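Polora Tabletop: simulated two-hand episodes

Maintainer: Lindiwe Zwane
Task design: Josphat Ondieki
Status: in use, last rebuilt in September

What is in it

Polora Tabletop holds 919 simulated episodes of a two-armed robot moving food between a plate and an open box. We use it to train and check the Hotura policy before anything runs on hardware. Each episode has the head view, joint positions for both arms and hands, the commanded actions and a one-line instruction.

Layout

episodes/ one folder per episode, up to 500 steps each
splits/ train.txt and val.txt (val has 70 episodes)
tools/ replay, resample and check scripts

Getting started

Install the Grukia reader first, then run tools/check.py on the folder you downloaded. It prints the name of any episode with missing steps. To watch one, run tools/replay.py with the episode name. Add --slow if the viewer drops steps.

Images and padding

Head images are stored padded to a square, with black bands above and below. The loader keeps the bands by default. Pass crop=True to remove them, and do the same at test time or the policy will drift. 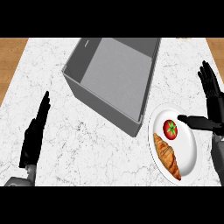 Actions are absolute joint targets. Left arm comes first, then left hand, right arm, right hand. Older Rashidi exports had the hands at the end, so convert those with tools/resample.py before mixing them in.

Known problems

Finger contacts are soft, and thin items can sink into the fingertips.
6 training episodes have a late instruction change. They are listed in splits/skip.txt.

Send fixes to Obed Asamoah.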